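Cakavness word list – read me first

Hello and welcome! Cakavness holds 3,490 everyday words for soft toys, gathered in July for anyone writing labels or little stories. Plain text, one word per line.
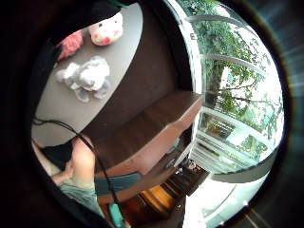
Plush toys on a gray tabletop.

Spellings follow Skerkum, our older list – all 246 doubles are merged, and the file loads happily in any editor you like.

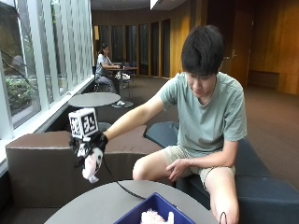

A pink plush toy, held up.

Please share it freely!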